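Squeaks, Sticks and Other Complaints From Your Doors
By Kalliopi Georgiev
June 9, 2025

We use cookies to remember your preferences. Accept | Manage settings

A door has one job, and in my house most of them resent it. The bathroom door swells every August and has to be shouldered open like something in a police drama. The pantry door squeals, but only after midnight, when I'm visiting the cheese.

Start with the squeal. Tap out one hinge pin at a time, wipe off the black gunk, rub the pin with a plain white candle and drop it back in. Cooking oil will also quiet a hinge, for a week, after which it collects dust and sings again in a lower key.

If the door sticks, put down the plane. Tighten the top hinge screws first. A sagging door rubs at the upper corner on the latch side, and half the time a screwdriver cures it. If a screw just spins, pull it out, pack the hole with wooden toothpicks and a little glue, snap them off flush and try again once the glue sets. I have used 3 or 4 toothpicks in a hole. My brother-in-law once used a golf pencil, and that door will outlive us all.
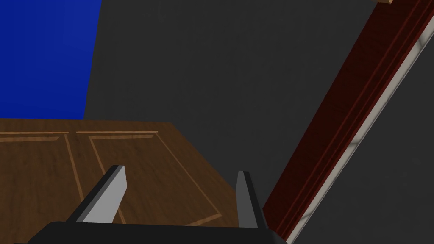
Still sticking? Close the door on a sheet of carbon paper and the smudge will show you where it rubs. Sand there, a little at a time, and test often. Wood is easy to take off and very stubborn about going back on. Seal the bare edge afterward, or you'll be doing it all over again next summer, with more swearing.

Rattles are the easy ones. Stick a felt pad on the door stop, up near the latch, and go back to bed.

Contact | © 2025 | Back to top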